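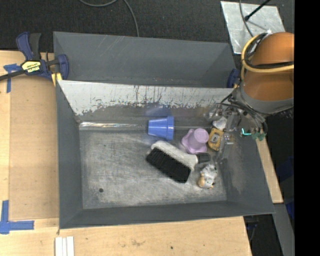 Section 4. Regulation and tuning of the Hornach upright

Read this section before you touch the tuning pins. It covers settling the piano in, the first tuning, basic regulation of the keys and pedals, and the optional Kalta humidity unit. It does not cover voicing. Hammer needles are sold to anyone with a credit card, and most of the ruined hammers we see were ruined by their owners in one evening.

4.1 Settling in

1. Place the piano against an inside wall, away from radiators, vents and direct sun.

2. Leave a gap behind the case wide enough to get your hand in. You will hear that a larger gap "opens up the bass." Try it if you like. In a small room you may hear a difference, and you may also hear one because you just moved a heavy piano and would like something to show for it.

3. Lock the casters or set them in cups.

4. Wait two weeks before the first tuning. Play as much as you want in the meantime.

Note: Some dealers offer a tuning on the day of delivery. It will sound good on Friday and worse by the next weekend. If the tuning is free, accept it, and book another.

4.2 First tuning

We recommend a technician. If you intend to do it yourself, you need a tuning lever with a star tip, a felt strip, two rubber mutes and a reference pitch.

1. Open the lid and remove the upper panel. The two catches are inside the case, one at each end. Support the panel with one hand while you release the second catch.

2. Lay the felt strip between the unisons in the middle section so that only the center string of each note sounds.

3. Check the A above middle C against your reference. If it is more than a few cents flat, the piano needs a pitch raise first. Go over the whole instrument quickly and then start again from step 2.

4. Set the temperament octave. Take your time here, as every other note is copied from it.

5. Tune outward in octaves, then pull the felt one loop at a time and bring in the unisons.

6. Play each note firmly several times. If it moves, the pin was not set. Do it over.

CAUTION: Turn the pin in small amounts and keep the lever in line with the string. Do not bend the pin to reach pitch. A bent pin will hold the note long enough for you to put the panel back on.

Note on tuning apps: A good one is useful for steps 3 and 4. None that we have tried copes well with the lowest octave of a small upright, whatever the store page says. The display locks onto an overtone and reports a confident answer. Use your ears below the second C.

4.3 Key and pedal adjustment

Do this only if you notice a fault. A new Hornach leaves the workshop regulated, and a slightly unfamiliar touch is not a fault.

Sluggish key
1. Remove the fallboard (two screws, one under each end).
2. Lift the key gently and let it drop. If it sticks, look for a coin, pencil or paper clip between it and its neighbor before you suspect anything else.
3. If nothing is there, ease the front bushing with key pliers. One light squeeze on each side. Test after each squeeze.
4. If the key still sticks in damp weather and frees itself in dry weather, leave it alone and see 4.4.

Repeated notes fail to sound
1. Hold the key down and look at the matching hammer. It should be caught a short way from the string.
2. If it bounces back to the string, turn the let-off button a quarter turn and try again.
3. Stop after one full turn. If the fault is still there, the cause lies elsewhere and more turning will only hide it.

Sustain pedal
1. Press the pedal slowly. The dampers should begin to lift after a small amount of free travel.
2. If they lift at once, loosen the nut on the pedal rod. If they lift late, tighten it.
3. Check that all the dampers drop together when you release the pedal.

CAUTION: Do not put oil or household spray on any part of the action. Wood swells, felt mats, and the pedal will squeak again within the month.

4.4 The Kalta humidity unit (optional)

The unit is made up of a tank, a heating bar and a control box. It mounts behind the lower panel.

1. Hang the tank from the two brackets supplied. Do not screw through the soundboard ribs.
2. Fill with 500 ml of clean water.
3. Connect the control box and check that the green light comes on.
4. Refill when the yellow light flashes.

The brochure for this accessory says it "ends seasonal drift." It slows it. In a room that swings widely between summer and winter you will still need two tunings a year. In a stable room you may not need the unit at all, and a cheap hygrometer left on the lid for a few weeks will tell you which kind of room you have.

Replacement parts for this section
Felt strip: part 574
Let-off button, pack of 100: order from Torkent
Pedal rod nut: part 34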